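The Slowest Hand in the Room
What I learned about robot software from a long white desk 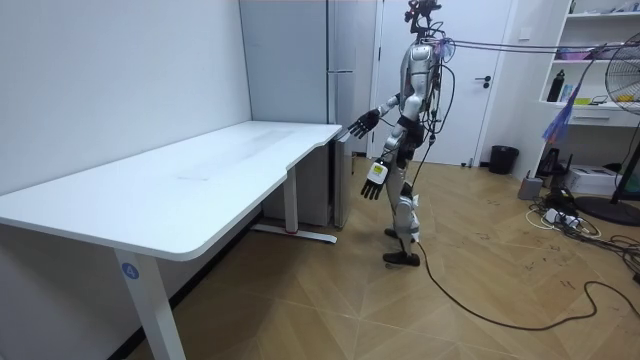 Fourteen milliseconds

I went to Bultora expecting to write about hardware. I like hardware! I like knees and motors and fingers that curl. But I spent most of my visit looking over Caoimhe Cronin's shoulder at a graph with two wobbly lines on it, and by lunch I cared about those lines more than I've cared about some movies.

One line was where the software wanted the robot's right hand to be. The other was where the hand said it was. Between them sat a gap of 14 milliseconds, and Caoimhe wanted it gone.

"It's fine for waving," she told me. "It's terrible for touching a table."

Touching a table is the whole job right now. The humanoid holds an open hand over the end of the desk, palm down, and the plan is to lower it until the fingers just meet the surface, then slide. Eventually there'll be a cloth under it. I've wiped a lot of tables in my life (three kids) and never once thought about how I know when to stop pushing down.

Two programs and an argument

The software comes in layers, and the two I heard most about are called Gavura and Wekine. Gavura is the planner. It takes in the shape of the room, decides where the hand should go, and draws a path that keeps the elbow out of trouble. It's careful and a bit slow, and it thinks in whole seconds.

Wekine is the controller, and it has no patience whatsoever. It runs over and over, very fast, nudging every joint a tiny amount and checking what came back. If the planner is the person with the map, Wekine is the person with both hands on the wheel.

The trouble starts when they disagree. Gavura believes the desk is at a certain height, since that's what the depth camera reported. Wekine feels a push on the fingers a hair too early and says, well, no, the desk is right here. Who wins? For a long time the planner did, and the hand pressed harder and harder to get to a spot inside the tabletop. Now the controller is allowed to overrule it for a moment and mail back a correction. That change took Caoimhe's team from July until last month, and she described it to me as "mostly deleting things."

Why white is hard

I asked what the robot sees when it looks at a plain white desk against a white wall. Caoimhe pulled up the point cloud, which is a sort of 3D spray of dots, and the middle of the tabletop was full of holes. Depth cameras that match up two views need something to match. Give them a smooth pale surface and they start guessing.

Her fix is sneaky. The perception code hunts for the edges of the desk first, fits a flat sheet across them, and treats anything in between as desk until the fingers say otherwise. The rounded corners gave it fits. So did the little step in the back edge, which an early version took for a second, smaller desk. There is still a file in the code called second_desk, and I made her promise to keep it.

The cable problem

You'd think the long black cable looping across the parquet would be a matter of tidying up. It's in the software too! The planner keeps a rough model of the tether and charges itself a penalty for any move that would wind the robot around it. Turning left costs more than turning right after you've already turned left once. I found this oddly relatable.

The legs get their own rules. When an arm reaches out, the weight goes with it, so the balance code has to know about the reach before it happens. Caoimhe showed me a replay tool named Workneh, which lets her scrub back through a run and see what each layer believed at any instant. She jumped to run 1062 and showed me the waist starting to lean back a beat before the arm moved. Then she turned the early warning off in simulation and ran it again, and the little figure on her monitor tipped forward onto its face. I asked to see it two more times.

What gets saved

Every run is logged, including the dull ones. They were up to 3507 when I visited, and the dull ones turn out to be useful, as they show what normal looks like. When something odd happens, Workneh lines it up beside a boring run and colors the places where the two part ways. Most of the odd ones, Caoimhe says, come down to clocks: one computer thinks it's a tiny bit later than another, and suddenly the hand is answering a question from the past.

That was her theory on the 14 milliseconds, too. She had found a buffer that held on to two messages before passing one along, left over from an older arm. She cut it to one, restarted Wekine, and we both leaned in toward the graph. The gap got smaller. She wrote the new number on her wrist in pen and went off to find out where the rest of it was hiding.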